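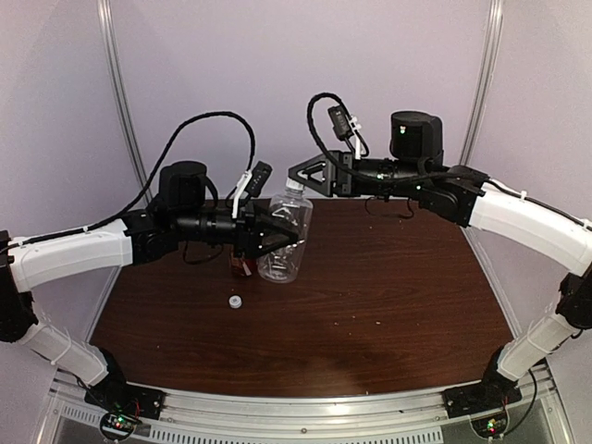
Section 4. Two-arm task setup in Flerlow

Flerlow runs both arms from one task file. One arm holds, the other works, and the planner keeps them out of each other's way. This section covers the shared workspace, the hold role and the handoff checks. You need Flerlow planner 12 or later and the Skernent camera driver already installed (section 2). For a bottle task the hold arm closes on the body, as the left gripper does on the clear bottle, and the work arm comes in at the neck from the other side. Keep that split when you write your own tasks. If both arms get the same target with no roles set, planner refuses the file. Error 17.

4.1 Before you start

1. Power both arms. Wait for green on each.
2. Open Flerlow, load the cell profile. If you bought the cell from Trimell the profile is on the stick in the box.
3. Check that left and right are not swapped: Tools > Jog > Left, one small step. Wrong arm moves? Swap the ports in the profile, not the cables.
4. Start both wrist streams. Both must show live before you go on.

CAUTION: Hands out of the cell before step 3. Jog does not ask twice.

4.2 Set the shared zone

The shared zone is the box where both grippers are allowed at the same time. Everywhere else, one arm only.

1. Tools > Zones > New. Type: shared.
2. Drag the box over the middle of the table. 400 mm wide is the default and fine for most tasks.
3. Set the floor of the box at table height. Too low and the planner will happily plan a finger into the wood.
4. Save. The zone goes red if it reaches past either arm – pull it in until it goes gray.

Note: zones belong to the cell profile and not to the task. Change one and every task useing it changes too.

4.3 Assign roles

1. Open the task file, Roles tab.
2. Left: hold. Right: work. Or the other way, the planner doesn't care, but your recorded approaches will.
3. Hold force: start low. Thin plastic gives easily and the neck moves when the body is squeezed.
4. Work approach: side or top. For necks use side with a small downward angle.
5. Tick "wait for hold". The work arm stays outside the shared zone until the hold arm reports closed.

CAUTION: "Closed" means the fingers stopped. It does not mean they stopped on something. Turn on the width check too.

4.4 Start pose and object check

Start every run from the same pose, both grippers back and off the objects. Flerlow calls this "ready". The detector runs once from ready and writes the object list, and the planner works from that list untill you ask for a new one.

1. Send both arms to ready.
2. Set out the objects. Bottles upright with room for the fingers between them, caps in front, one per bottle.
3. Run Detect. Every bottle and every cap needs its own line.
4. Clear bottle missing? Lower the edge threshold one notch, run again. Transparent bodies are the usual miss. Filled ones with a label rarely are.
5. Cap pairing: the detector pairs each cap with the nearest bottle. Check it by hand if the caps differ in size.

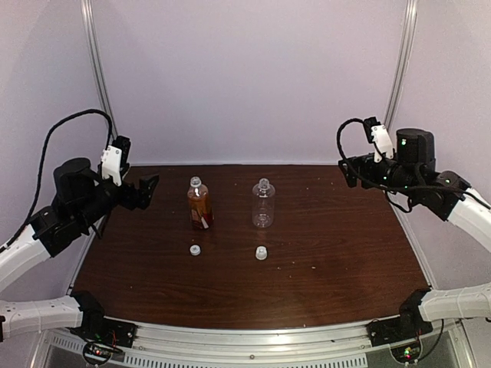

Lüthi wrote in to say that pairing by distance had cost an afternoon: the list looked right, the plan looked right, and the caps were matched backward because one bottle had been moved after Detect. Could the planner not warn about that? From this release it can. Turn on Detect > Recheck before grasp. It adds a short pause, and the run stops if a bottle has shifted since the list was made.

4.5 Dry run

1. Planner > Simulate. Watch the elbows, not only the grippers.
2. Speed to the lowest setting, then Run > Step.
3. Step through hold, approach, retreat. Stop if a camera cable goes tight.
4. Good? Raise speed one notch at a time.

Note: the log keeps the last 1,000 steps. Export before you close if you want support to look at it.

Error 17 – roles missing or doubled. See 4.3.
Error 12 – shared zone not found. Reload the cell profile.

Next: section 5, recording approaches.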